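My father kept the turquoise box from Donau for 11 years. Last January he wrote to me that he was coming home from Surow, and I should put his sandals on the table, so he would see them first.

I ironed the woven tablecloth. I opened the lid very slowly, like a person who opens a letter for another person. The bus was late by 50 minutes, and I sat and waited, and did not touch anything more.

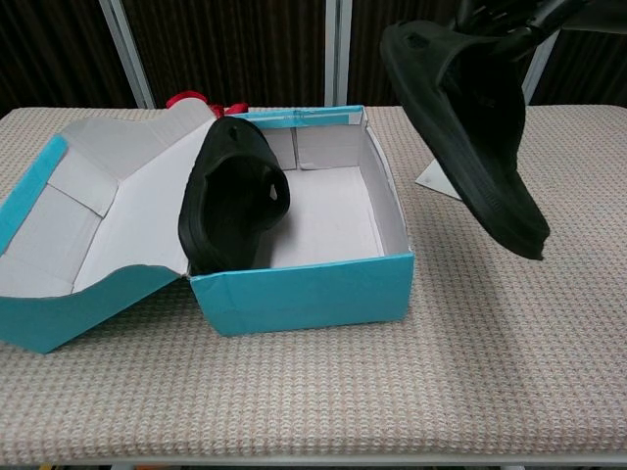 A reader wrote that she would like to know if the father came, and that her own mother kept her shoes in the same way.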